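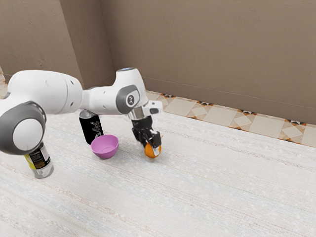

How long should a bathroom caulk job be left before anyone uses the shower?

A full day for plain silicone, and longer if the room is cold or the bead is thick. Check the tube, and if it gives a range, go by the long end.

Most of the work in recaulking a tub is getting the old stuff out. New caulk won't stick to old caulk, and it won't stick to soap film either. Run a utility knife along the wall side of the bead, then along the tub side, keeping the blade flat. Pull out what comes loose and go after the rest with a plastic scraper. A metal one is faster but will scratch an acrylic tub.

Wipe the joint with rubbing alcohol on a rag and let it dry. If there is black staining in the gap, treat it with a bathroom mildew cleaner first, rinse well, and leave it overnight with the fan on. Don't mix the cleaner with anything else.

Fill the tub with water before you caulk around it. The weight opens the joint a little, and the bead then cures at the widest gap it will have to cover. Leave the water in until the caulk has set. I skipped this in our hall bathroom and had a split along the back wall by July.

Cut the nozzle smaller than you think you need. You can always take off more. Put painter's tape above and below the joint, run the bead in one pass along each wall, and smooth it with a wet finger. Pull the tape right away, while the caulk is still soft — if it skins over first, the edge tears.

Which kind to buy

Use 100 percent silicone where the tub meets the wall. Acrylic latex is easier to clean up and can be painted, so it's fine for the trim around the door or the window casing. Silicone can't be painted. One tube is usually enough for a standard tub with some left over.

To save a part tube, push a long screw into the nozzle and wrap the end with tape. Mine keep about 6 months that way in the hall closet. The ones in the garage go hard sooner.

Cleaning up

Dry paper towels take uncured silicone off your hands better than water does. Mineral spirits will get it off tools. Once it has cured on a countertop, shave it with a plastic scraper and rub off the haze with alcohol.

From readers

Kenna Chisholm uses a plastic spoon instead of a finger for the corners and says it leaves a more even curve.

Gillespie Rennie asks about caulking over grout that has cracked where two tiled walls meet. Scrape the grout out of that corner first. Caulk laid on top will peel.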